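4.3 把持部の比較

本節では、二種類の平行グリッパについて、卓上物体の配置作業における把持の成否と再試行の傾向を比較する。前節まではアームの手先位置の追従誤差を扱ってきたが、追従誤差が同程度であっても、把持部の形状と閉じ方によって作業の成功率は大きく変わる。とくに布や薄い食器のように、床面との間に指先を差し込む必要がある物体では、その差が顕著であった。

比較に用いたのは、Wodasmont社の標準グリッパ(以下、W型)と、Uvettiの公開設計をもとに指先を作り直したグリッパ(以下、U型)である。W型は指先が平らで、閉じるときに両指が床面と平行に動く。U型は指先が先端に向かって薄くなり、内側に浅い溝を持つ。いずれも駆動用のモータは同一で、電流の上限も同じ値に設定した。したがって、以下に示す差は主として指先の形状と、それに伴う接触位置の違いによるものと考えてよい。ただし、U型は指先が長いぶん先端でのたわみが大きく、この影響を分離する実験は今回行っていない。

アームは左右とも同じ機種で、制御周期も共通とした。制御器にはFlinthorpeの位置制御モジュールを使い、グリッパの開閉指令だけを別系統で送っている。当初は開閉指令も同じ系統に載せていたが、双腕を同時に動かした際に閉じ指令が遅れ、物体を押し倒す例が続いたため、三月の予備実験の途中で分離した。分離前の試行は集計に含めていない。

作業は、布、紙皿、透明なカップ、金属製のフォークとスプーンを対象とし、指定した位置へ一つずつ移すものである。物体の初期位置は試行ごとに変え、左右どちらのアームで扱うかは物体の位置によって自動的に決めた。試行の総数は2,476回で、このうち594回を布の把持に充てた。布の試行を多く取ったのは、予備実験で結果のばらつきが最も大きかったからである。判定は固定カメラの映像を用いて行い、物体が目標領域に入り、かつグリッパから離れている場合を成功とした。移動の途中で一度落とし、再び把持して置いた場合も成功に数えるが、再試行として別に記録した。

カップの把持では、W型とU型の間に実用上の差は見られなかった。どちらの型でも93%の試行で一回目の把持に成功している。失敗の多くは指先が側面に触れる前にカップの縁を押したもので、把持部よりも位置推定の問題である。透明な物体の輪郭は白い床の上で検出しにくく、影の位置に引きずられて推定が手前にずれる傾向があった。この点については5.2節で改めて述べる。

紙皿では差が現れた。W型は縁をつまむ際に指の下面が先に床に当たり、そこで下降が止まることがあった。下降量を増やすと床との接触力が大きくなり、モータの電流が上限に達する。U型は薄い先端が縁の下に入りやすく、同じ下降量でも把持できた。一方で、U型には縁を強く曲げてしまう例があり、皿を繰り返し使うと縁の形が崩れて、後の試行の条件が変わる。このため紙皿は2枚を交互に使い、変形が目視で確認できた時点で新しいものに替えた。交換の時期は型によって異なり、U型のほうが早かった。

布の把持は、畳まれた端をつまむか、上面を寄せてしわを作ってからつまむかの二通りに分かれる。W型では端からの把持がほとんど成立せず、方策は次第に上面を寄せる動作を選ぶようになった。この動作は成功しても布の折り目を崩すため、目標位置に置いたときの向きがそろわない。U型では端からの把持が可能で、折り重なりを保ったまま移せる例が多かった。ただし、重なった層のうち上の一層だけをつまみ、持ち上げる途中で布が開いてしまう失敗がU型に特有のものとして観察された。指先を薄くしたことの副作用であり、溝の深さを変えた追加の試作でも解消していない。 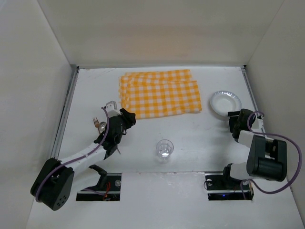

図6 実験環境と双腕の配置。左腕のグリッパは畳んだ布の手前左の角に向かい、右腕は紙皿の手前に折り畳まれた姿勢にある。

この比較の途中経過を研究会で報告した際、Guoからは、指先の薄さと把持の深さを分けて評価しないかぎりU型の優位は形状の効果とは言い切れず、W型でも下降の最終段階だけ速度を落とせば布の端に入るのではないか、という指摘があった。追加で確認したところ、W型の下降速度を下げた条件では床との接触による停止は減ったものの、布の端からの把持は依然として安定しなかった。指の下面の厚みそのものが布の層を奥へ押しやるためで、速度の調整だけでは補えないと判断した。もっとも、この確認は左腕のみで行っており、右腕では同じ条件を試していない。

フォークとスプーンについては、型による差よりも置かれた向きによる差のほうが大きかった。柄が指の開閉方向と直交している場合はどちらの型でも容易に把持できるが、平行に近い場合は手首の回転が必要になり、ケーブルの取り回しが可動範囲を制限する。手首付近のケーブルに余長を持たせると回転の余裕は増えるものの、余った部分が物体に触れる危険も増す。今回は余長を外側に逃がす配線とし、左右で同じ長さに統一した。この変更の後、ケーブルの接触による中断は記録されていない。

再試行の傾向にも違いがあった。W型では一回目に失敗した後、同じ位置で閉じ動作を繰り返すことが多く、三回目以降に成功した例は少ない。U型では失敗のたびに物体がわずかに動くため、次の把持位置が自然に変わり、結果として再試行での成功が増えた。これは把持部の性能というより方策の学習データに由来する可能性がある。学習データはW型で集めたものが先にあり、U型のデータは後から加えたため、両者の操作の癖がそろっていない。

保守の面では、W型は指先の交換が不要であったのに対し、U型は先端の欠けにより実験期間中に指先を取り替えた。交換後は開閉の原点を取り直す必要があり、この作業を省くと閉じ幅がずれて紙皿の把持に影響する。以降の節では、布を含む作業にはU型を、それ以外の作業にはW型を用いた結果を示す。左右で異なる型を取り付ける構成は、原点の較正手順を共通化できていないため、本稿の対象から外した。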